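Itari teach-by-hand kit, three weeks in

The promise is that you grab the arm, walk it through a job once and it copies you. At 1255 pounds I expected that to be nearly true. Our job was tidying a bathroom sink. It took 17 demonstrations before the arm would repeat one reach into the basin, and the software binned 11 of them without saying why.

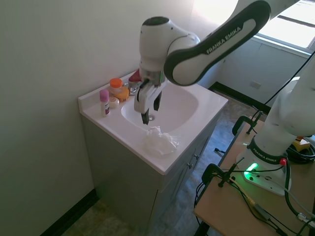
El-Sayed reckons I gave up on the remote handset too early, and that hand guiding always records your own wobble along with the move. Fair point, but the handset lags, and I kept overshooting.

Saving and replaying are simple enough, I'll grant that. The manual is thin and support only answers on Monday. Two stars, and I'd want to borrow one before buying.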